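Wandia Room Dehumidifier: Set-up Guide
Section 3 of 7 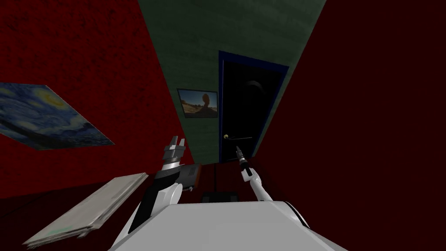 INSTALLATION AND FIRST USE

3.1 Choosing a position

The Wandia is designed for enclosed rooms, hallways and storage areas up to 20 square metres. It works best with the doors and windows shut. A long, narrow room dries more slowly at the far end, so place the unit near the middle of its length where you can.

Stand the unit upright on a hard, level floor. Leave 400 mm clear on the air outlet side and the same above the top grille. Keep it away from curtains, bedding and any colour-treated fabric that could fade in a constant stream of warm air.

CAUTION: Do not use the unit in a bathroom, laundry trough area or anywhere it could be splashed.

CAUTION: Do not run the unit from a power board or extension lead. Plug it straight into an earthed wall socket.

3.2 Before you switch on

1. Remove all tape and the foam block from inside the tank bay.
2. Stand the unit upright for at least two hours. If it has been laid on its side during delivery, leave it overnight.
3. Slide out the water tank and check that the float moves freely.
4. Push the tank back in until it clicks. The TANK light goes off.
5. Check that the filter is seated behind the rear grille with the tab facing you.

Note: The Cevero carbon filter is sold separately. If you fit one, it goes in front of the standard filter. The standard filter stays in place.

3.3 First run

1. Close the doors and windows.
2. Plug in and press POWER. The fan starts at low speed.
3. Press MODE until AUTO shows on the display.
4. Set the target humidity with the + and - buttons. The factory setting is 55 per cent and suits most homes.
5. Leave the unit running for a full day before changing the setting.

The compressor starts three minutes after the fan. This delay also applies each time the unit is restarted. A low hum and an occasional gurgle are normal.

The room may feel slightly warmer while the unit is running. The display shows humidity at the unit itself, and readings in corners and behind furniture can be higher.

3.4 Freshly painted rooms

Wait until the paint is touch-dry before using the unit. Dark colours and textured finishes can take longer to cure, so follow the times on the tin. Use low fan speed and aim the louvres away from the walls. Canvases and framed prints should not hang directly in the airflow.

3.5 Continuous drainage

1. Switch off and unplug.
2. Remove the rubber plug at the back and keep it.
3. Push the Velthorpe drain hose onto the outlet as far as it will go.
4. Run the hose downhill to a floor drain, with no loops or kinks.

Note: Below 7 °C the unit defrosts more often and collects little water. In an unheated room, check the hose daily from June until the weather warms up.

To empty the tank by hand instead, see Section 4. Replacement hoses and filters are listed in the Teixeira parts sheet packed with the unit.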